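Back in the lavender box

So the closet cell is back up, and I have spent far too much of my week on my knees with a hex key. For anyone new, Fevis is what we call our two-arm clothes cell at Galstead — two arms on a shared rail, one rack, one tray. I look after it, mostly by listening for noises I don't like.

First job was the cables. I rerouted both purple ones in June and left them too tight at the elbow, so this time I gave them a big lazy loop up top and fresh ties along the links.
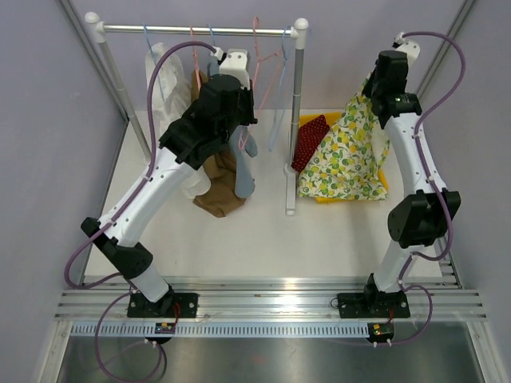
Both arms at the rack, cables up and over.

Then came the wrist cameras, which I always put off! I clean the lens, check the focus on something with lots of stitching, and make sure both fingertips show up in the view. Denim is my favorite for this. If I can follow the twill lines right up to the pinch, I stop fiddling.
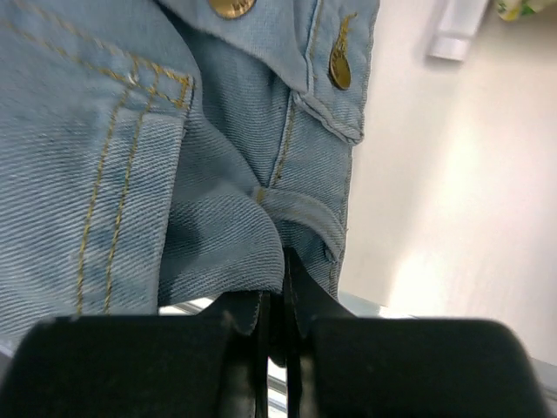
Fingertips and hangers

Hangers are the fussy part. They're skinny, they swing, and a fingertip that sits a hair crooked will push one away. I loosened the tips, closed the gripper, let them find each other, and tightened them back up (gently, I have stripped that screw before). The log says 445 closes since the last swap, and I change tips at 1000.

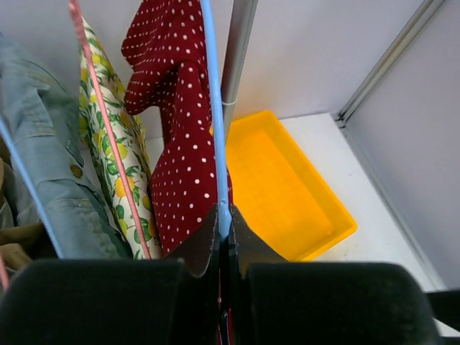 How often do you redo the rail zero?

Every time a base plate gets unbolted, and otherwise once a month. Mine takes 43 minutes if I don't lose the pin.

Next up is the spare board from Pultell, once it gets here.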